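Sorting bin

A sorting bin (also parts bin, tote bin or, in older catalogs, picking tub) is an open-topped container that holds loose pieces until they are taken out one at a time. Sorting bins are used in workshops, packing rooms, schools and toy factories. The term covers anything from a small plastic tray to a large sheet-metal tub, and it is usually kept apart from the storage bin, which has a lid and is meant for longer keeping.

Construction

Metal sorting bins are folded from sheet steel or aluminum and closed at the corners by welding, rivets or lapped seams. At least one wall is commonly sloped, so that pieces slide back toward the floor and a hand can reach in without catching on the rim. The rim itself may be left thin or rolled over. Bins made at the Malloncombe works were listed with a capacity of 100 liters and a wall height of 241 millimeters - the same height as the firm's wooden crates, which they replaced on the packing line.

Painted or coated walls wear first where pieces strike them. The floor is often left bare, as paint there seldom lasts. Bare floors pick up scuffs and become shiny in patches, and in some workshops a worn floor is preferred because pieces slide more easily on it.

Contents

Blocks are among the simplest things kept in sorting bins. They are normally tipped in loose and come to rest at any angle, some flat on the floor and some propped across others. Where two kinds share a bin, they are told apart by color, by length or by both. In a mixed bin of long reddish-brown blocks and shorter dark green ones, either feature is enough to sort by. 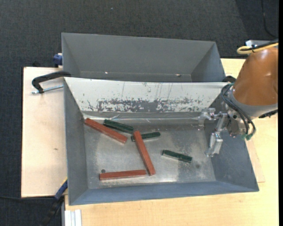
Mocanu objected that color should never be the only mark, as reds and greens are easily confused under poor light, and held that a difference in length could be felt by hand even when it could not be seen. The Virnusholm pattern followed this advice and gave each color its own length.

Emptying

Pieces lying on top are taken first, then those underneath. A block that rests across another is lifted straight up so that the lower one does not shift. Pieces close to a wall are harder to grip and are often moved toward the middle before lifting. Bins at Plerari were tipped forward on a hinged stand once fewer than 19 pieces remained - a practice later dropped, as it chipped the corners of the blocks.

See also: Crate; Hopper; Toy block; Tray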